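Plemwood School Supply Program
Progress Report to the Ong Family Fund
Submitted by Isla Tipoki, Program Coordinator
Feb 19, 2022

Summary

This report covers the first half of the grant year. The program is on schedule in four of its five schools and behind in one. Spending is slightly under budget, mostly on transportation. We are asking for one change to the second half of the work plan, described near the end.

Background

The Fund's grant pays for school supplies for elementary students in the Plemwood district whose families ask for help, and for a part-time coordinator. Before the grant, each school ran its own supply closet out of whatever teachers and parents brought in. Some closets were well stocked and some had almost nothing. The purpose of the grant was to buy centrally, store in one place, and send each school what it asks for.

Work completed

The storage room at the Bristus Street annex was ready in August, a week before classes started. Shelving went in first, then the intake table and the lockable cabinet for calculators. The district covered the electrical work, so the money set aside for that has stayed in the facilities line.

Opening orders went out to all five schools before the first day. Since then we have filled monthly requests. The request form was too long at the start and several school offices skipped the second page, which held the grade levels. We cut it to one page in the fall and have had few incomplete forms since.

We held 8 training sessions for office staff and counselors on how to place requests and how to talk with families about the program. Attendance was good except at the two sessions scheduled during conference week. Those will be offered again.

Purchasing

Most paper goods, pencils and folders come from Fimar under a one-year price agreement. Deliveries have been on time with one exception, a pallet of composition books that came in wide rule when we had ordered college rule. Fimar took back the unopened cartons and gave us a credit. The opened cartons went to the lower grades, where wide rule is what the teachers want anyway.

Backpacks have been harder. Prices went up between our budget and our order, and the bags in the first lot were a mixed group of styles and colors. Counselors told us that children in the upper grades will leave a bag at home if they think it looks too young for them. We now let counselors choose by color and size when they place a request.

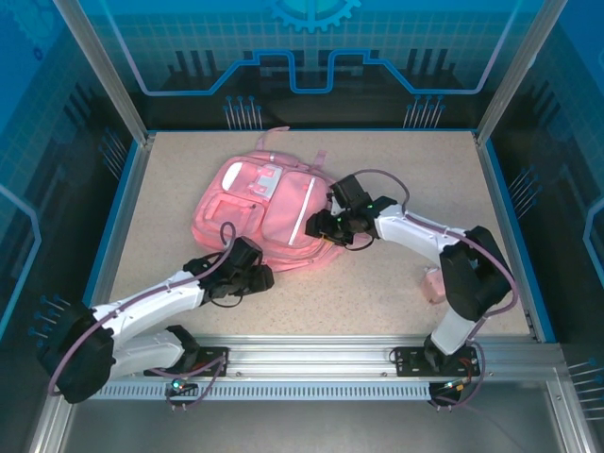 It adds a little time at our end, and the bags have to be sorted by size when they arrive. Counselors say the change has made a difference, and we have had fewer bags sent back to the annex. We plan to keep doing it this way.

Requests for art supplies were higher than expected, glue sticks above all. Requests for binders were low. Teachers in the upper grades have moved a lot of work onto laptops and no longer ask for a binder per subject. We will buy fewer next year.

Problems and delays

The school that is behind schedule is Plemwood North. Its counselor left in the fall and the position stayed open for 26 school days. No requests came in during that time. The new counselor has been trained and has placed two orders, but some families there probably went without. We have asked each school to name a backup person so this does not happen again. Three have done so.

Budget

Supplies are at the level we projected for this point in the year. Transportation is under -- the district van has been free more often than we expected, and we have rented a vehicle only twice. Staff time is on budget.

Requested change

We would like to move 30 percent of the remaining transportation line into supplies, to be spent on backpacks and winter gloves. Total grant spending would not change.

Next steps

Repeat the two training sessions. Get backup names from the remaining schools. Do a full shelf count at the annex before spring break and send the Fund the results with the final report.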